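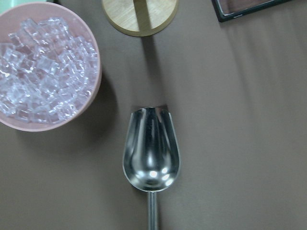 Bol rose et glaçons, sur la table.

Le Martens de Plastdale est un petit gimmick pour faire une prédiction avec un jeu emprunté. Je l'ai acheté en février et je l'ai présenté 18 fois, surtout de près, pour des gens assis. La méthode est simple et elle laisse les mains propres à la fin. Le spectateur nomme sa carte librement – c'est le point fort, à mon avis.

Les explications sont moins bonnes. Le livret parle beaucoup de l'histoire de l'effet et très peu des angles. J'ai dû chercher seul la bonne position pour le bras gauche.
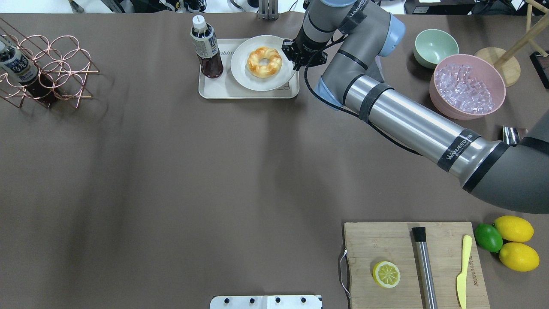 Si vous avez déjà le Udley, vous connaissez la moitié du travail. La charge est différente, plus lente, mais elle se cache mieux dans une phrase. Pour un débutant complet, je conseille de commencer par autre chose.

Ander, 20 avril 2020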